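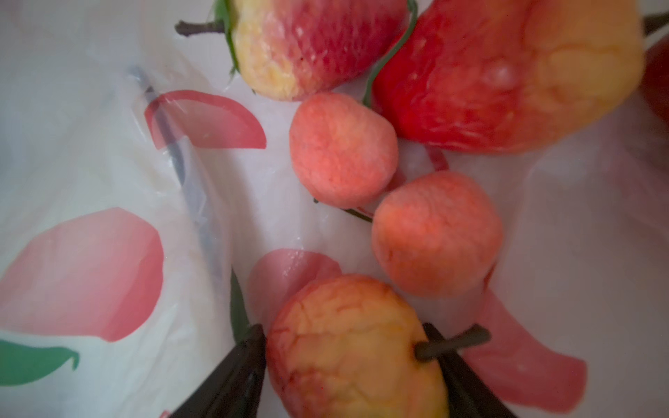
A toy apple, pale yellow with red blush, in front of a white plastic bag printed with fruit shapes.

Darna Dental Group to open children's sealant and fluoride clinic in Tomorthorpe

TOMORTHORPE – Darna Dental Group will begin a school-age preventive program at its Tomorthorpe practice in April. The program covers fissure sealants, fluoride varnish and a standard risk assessment for children between six and 14 years of age. It will run from two dedicated chairs on the ground floor, with a separate booking line and a Saturday session starting at 9 a.m.

The first intake is capped at 400 children. Places will be offered in order of assessed risk. Families already registered with Darna will receive a booking letter; families who are not registered may apply at the front desk or by telephone.

Scope of treatment

Fissure sealants are thin resin coatings applied to the biting surfaces of the back teeth. The grooves on these surfaces are often narrower than a toothbrush bristle and are a common site of early decay. The tooth is cleaned, conditioned with a mild acid gel, rinsed, dried and coated. The resin is then hardened under a curing light. No drilling or local anaesthetic is required in a routine case.

Under the Darna protocol, the first permanent molars are assessed once they have come through far enough to be kept dry during placement. If a molar is still partly covered by gum, the clinician will apply fluoride varnish and book a review. A glass ionomer material may be used as an interim coating where moisture control is poor.

Fluoride varnish is painted onto the teeth with a small brush and sets on contact with saliva. Children will be asked to eat soft foods for the rest of the day and to leave brushing until the following morning. The varnish may leave a faint yellow colour on the teeth, and this comes away with normal brushing. Parents should tell the clinic in advance about any allergy to colophony or adhesive plasters, or any hospital admission for asthma.

Fillings, extractions and orthodontic treatment are outside the program. Children who need them will be referred to the general list at Tomorthorpe or to the group's Gatolport practice, at the family's choice.

Assessment and recall

Each child will have a visual examination at the first visit. Bitewing radiographs will be taken only where the examining dentist records a clinical reason. The assessment also takes in past decay, diet, home fluoride use, medical history and the condition of the enamel. The result is recorded as low, moderate or high risk.

Low-risk children will be recalled at 12 months and high-risk children at 4 months. The interval for moderate-risk children will be set by the dentist. Sealants will be checked at every recall for wear, chipping and loss, and topped up at no added charge while the child remains in the program.

"A sealant that has partly come away needs to be found and repaired, so the recall visit is part of the treatment," said Jacinto Hinojosa, clinical lead for the program. "We have built the schedule around the checks. The placement itself takes a few minutes per tooth."

Hinojosa said the program does not replace brushing at home. "We are coating the grooves on the biting surface. The sides of the teeth and the spaces between them still need a brush, fluoride toothpaste and, in older children, floss."

Facilities and records

Work on the two chairs was carried out by Lam, a surgery fit-out firm, and included new suction lines, replacement curing lights and a revised instrument flow between the treatment area and the sterilization room. The curing lights will be tested for output at the start of each session and the readings logged.

Materials and batch numbers will be entered against each treated tooth. The group expects to hold records for 2000 individual sealants by the end of the first year and will review retention rates by tooth position and by material – first molars will be reported separately from second molars. Only grouped results will be released.

Consent and attendance

Written consent from a parent or legal guardian is required before any treatment, including varnish. Consent forms may be completed at the practice or returned ahead of the visit. Children under 12 must be accompanied by an adult for the full appointment. Older children may attend the treatment area alone if the form says so, but an adult must remain in the building.

First visits are booked at 40 minutes. Families should bring a list of current medicines, the name of any previous dentist and, where available, recent radiographs. Appointments cancelled with less than one full working day of notice will be moved to the end of the waiting list, except in cases of illness.

Fees depend on the number of teeth treated. A written estimate will be given after the assessment and before any sealant is placed. Families with private cover should check with their insurer whether sealants are included for the child's age, as some plans limit the benefit to certain teeth.

About Darna Dental Group

Darna Dental Group provides general and preventive dental care from practices in Tomorthorpe and Gatolport. Enquiries about the program should be directed to the Tomorthorpe front desk during practice hours. Media requests should be marked for the attention of Jacinto Hinojosa.

– ends –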